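Skulbridge library adds shared tables with wireless mice

The Skulbridge public library will open a second study room on Tuesday at 10 a.m. The room has large light wood tables, bought from Pasine, and each seat comes with a wireless mouse for use with laptops brought from home. Borrowers had asked for mice more often than for any other small item at the front desk. 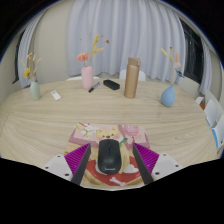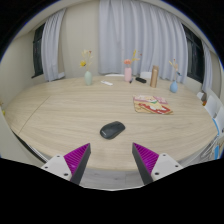
A black mouse on a light wood table.

The room seats 38 people. Total cost for furniture and small equipment was $940 above the original budget, and the difference was covered by the Okafor Fund, which also paid for the reading lamps last winter.

Mice are signed out at the front desk with a library card and returned before closing. Each one is paired with its own USB receiver, and both parts carry the same number on a sticker. A lost receiver is charged as a lost mouse. Batteries are replaced by staff; spent cells go in the box next to the printer.

Printed mouse pads are available on request. The bare tabletop also works for tracking, according to the library's setup notes, but crumbs and eraser dust should be wiped off first. Drinks need a lid.

Seats can be reserved through Sketeck, the same booking system used for the meeting rooms. A reservation lapses after 10 minutes. Printing is limited to 200 pages per card each month, unchanged from the first study room.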